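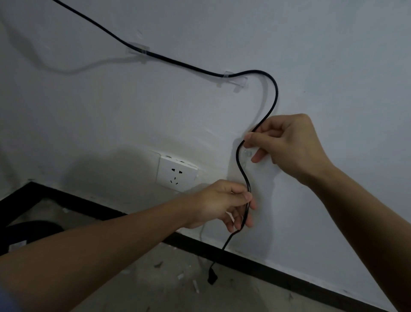 Cord run on the north wall, clips one and two closed, third clip next.

September, bench room, notebook 3

Rerouting the black power cord for the label printer. It has been lying across the floor behind the bench since the printer moved, and it gets caught under the stool casters. Plan was to bring it down the wall on adhesive clips and finish near the skirting, with enough free length at the plug end to reach the outlet strip.

Materials
Clear adhesive cable clips, Plusach, small size, bag from the supply drawer.
Isopropyl wipes.
Pencil, steel rule, short level.
Cord as supplied with the printer. Not cut, not extended.

Surface
Painted wall, pale gray-white. Le Roux washable matte according to the can in the paint closet, though the can has no room number on it, so treat that as probable. Matte paint is the weak point in all of this. The clips are meant for smooth surfaces and the leaflet says to leave new paint alone for 3 weeks. Ours is years past that. The bigger problem is chalking: a dry thumb rubbed along the wall by the door came away with a faint white film. Wiped each clip position twice and let it air dry before sticking anything.

Layout
First attempt was a horizontal run at bench height, then a right-angle drop at the end. Abandoned on paper. The cord is stiff and does not want to turn a tight corner, and forcing it puts a steady sideways pull on whichever clip sits next to the bend. A sloped run is less tidy to look at but the cord lies flat on it with almost no persuasion. Went with the slope, coming down from upper left toward the right, then a wide loop and back down to the left.

Distance between the centers of clips one and two, measured along the wall: 274 mm. The leaflet allows more than this. I kept it short so the section between them would stay straight, and it does, or nearly. Anything much longer and I would expect a belly in the middle after a few warm days.

Clip orientation
The base on these is longer on one side of the band than the other. Clip one went on with the long side of the base to the left. Clip two has it to the right and running down under the cord. This was not a considered decision, I picked up the second one the other way around. It holds the same either way as far as I can tell by hand. For appearance they should match. Leaving it, since pulling a clip off this paint will take some of the paint with it.

Procedure that worked
Stick the clip with the band open. Press the base for a slow count of thirty. Leave it alone for an hour before loading it. Then lay the cord in and close the band over it.

Procedure that did not work
Closing the band around the cord first and sticking the two down together. Tried it on the spare board from Gavport before touching the wall. The cord springs as soon as the base touches, the base twists, and the adhesive grabs at an angle. Two clips wasted.

The bend
The cord was coiled in its box for a long time and still has the set of the coil in it. On the straight section this hardly matters. Past clip two it rises a little by itself and then wants to swing out to the right, so I let it make its own loop and placed clip three where the cord came back down, instead of marking the clip first and making the cord meet it. The loop is wider than drawn. It stays clear of the bench leg, so the drawing can be changed to suit.

Closing clip three takes both hands. Right hand pinches the cord just above the clip between thumb and index finger, left hand holds lower down with the thumb over the cord and takes up the pull of the free end. Without the lower hand, the plug drags the cord away from the clip as soon as the grip on the upper part is eased. The band is small and clear on a pale wall and hard to see from above. A pencil tick beside it helps. Next time use a soft pencil, the hard one left a groove.

Below clip three
The cord wanders in a shallow S when only held by hand. A fourth clip just above the skirting would take that out. I do not want to put one on the skirting itself: there is rough pale material along the top edge and the base of the clip needs a flat surface for its full length.

Free end
Measured from the planned position of the fourth clip to the face of the plug: 477 mm. The outlet strip can sit anywhere within that and still leave a little slack. The cord should not be tight at the plug. If the strip is moved farther off later, take the length back out of the loop and leave the straight section alone.

Pull check, spare board only
Hung the small hook weights from a cord held in one clip, on a patch of the board wiped the same way as the wall. Held at 22 newtons for an hour, with no creep against the pencil line. Board is gloss, so this says more about the band than about the adhesive on matte paint. Not repeating it on the wall.

Open items
Fourth clip, above the skirting.
Check all bases for lifting at the corners after a week. Look from the side with a flashlight, clear plastic hides it from the front.
Printer to stay unplugged until the run is finished.
Reorder clips. The Cekelitz ones have a wider base and a screw hole, which would settle the paint question, but drilling in this wall needs a sign-off and the old conduit drawing does not show what is behind it. Ask before ordering.
Change the loop on the bench room sketch, same page as the outlet positions.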